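Section 4: Hanging Your Kidura Wallpaper

Welcome back! If you've worked your way through Section 3, your walls are washed, filled, sanded and sized, and you're ready for the part most people have been looking forward to. Pour yourself a cup of coffee, turn off the power to any outlets on the wall you're papering, and read this whole section once before you open the paste. It's a good deal easier to follow with dry hands.

Before you cut anything

1. Check the label on every roll. The pattern number and the run number should match from one roll to the next. If you ordered pattern 2639, for example, all of your labels should say 2639, and the run number printed under it should be the same on each.

2. Unroll the first few feet of each roll side by side in daylight. Small differences in shade are hard to spot under a lamp and very easy to spot once the paper is up.

3. Find the top of the pattern. On damasks this can be trickier than it sounds, so look for the small arrow on the back.

CAUTION: Do not cut rolls from two different runs for the same wall. We can't exchange a roll once it has been cut.

Marking your first line

4. Measure out from the corner to a point 2 inches less than the width of your paper, and make a light pencil mark.

5. Hang a plumb line through the mark and draw along it from ceiling to baseboard. Please don't trust the corner itself, even in a new house. Corners lean, and a pattern set in rows will show it right away.

6. Cut your first strip with 4 inches to spare, so you have some to trim at both ends. Lay the next strip beside it on the table and slide it up or down until the pattern meets, then cut that one too.

NOTE: Number the strips on the back in pencil as you go, with a little arrow pointing up. It takes a second or two and saves a lot of muttering later.

Rows of motifs are at their fussiest where two walls come together — plan your corners on paper first, and decide which one will carry the mismatch. Behind a door is a good choice.

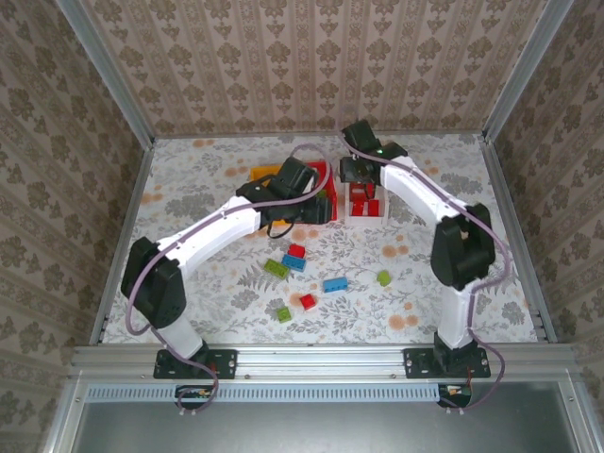 Beige damask and floral paper on adjoining walls.

Pasting and hanging

7. Brush on Bulel paste from the middle of the strip out to the edges. Fold both ends in toward the center, paste to paste, and let the strip rest as long as the paste tub recommends.

8. Open the top fold and line the edge up with your pencil line. Smooth down the middle first, then out to the sides, and finally let the bottom fold drop.

9. At an inside corner, wrap a narrow strip around onto the next wall, then draw a fresh plumb line before you carry on.

10. Trim at the ceiling and baseboard with a sharp blade, and change it often. A dull blade drags damp paper and tears it.

CAUTION: Wipe paste off the face of the paper with a clean, damp sponge. Don't rub — the print is delicate until it dries.

Leave the room closed up overnight, with the heat low, and go on to Section 5 for seams and bubbles.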